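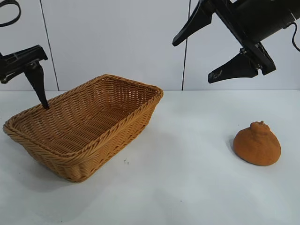

Figure 3. Woven basket and round orange object on a white tabletop.

4.2 Roof slope and snow at the entrance

The service building at Pullmont has one large roof, which falls from the ridge to the parking side in a single slope. In the first design the slope ended directly over the main entrance. The architects wanted the visitor to see the mountain and the roof as one line, and for this reason no snow guards were drawn. During the second winter the entrance had to be closed on several mornings, and visitors were led through the kitchen corridor.

We compared this solution with the smaller café at Ravbridge, where the roof is equally steep but the door is placed in the gable wall. The two buildings have a similar metal covering. At Ravbridge the snow slides to a planted strip 3 m wide, and the door stays free. The cost of this choice is a longer walk from the bus stop, and guests with strollers mentioned it often in the interviews. 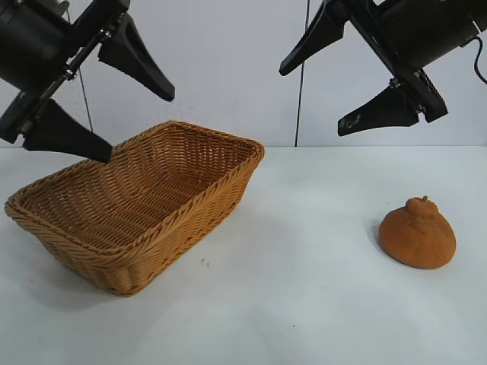 A second difference is in the dining room. At Pullmont the glass wall follows the slope, so the tables near the high end receive most of the view and also most of the glare. There are 121 seats, and before noon the staff fill the high end last. The low end is darker, but guests there stayed longer over their meal. We do not know if the light is the cause, as the low end is also closer to the stove.

When we presented these results in Plaltitz, the discussion was mainly about the entrance and very little about the seats.

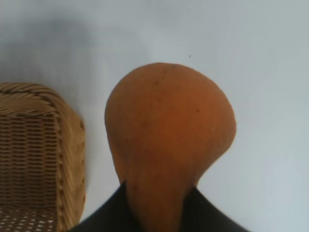
Wing-yan Tsang remarked that a door in the gable is easy to recommend when the building is small, but at Pullmont it would open toward the wind, and a deep porch should be tested first. We agree with this remark. A porch was not part of our study, and the drawings we received do not show if the foundation could carry one. The wind data from the site cover only 90 days, all of them in summer, and they cannot answer the question for the winter months.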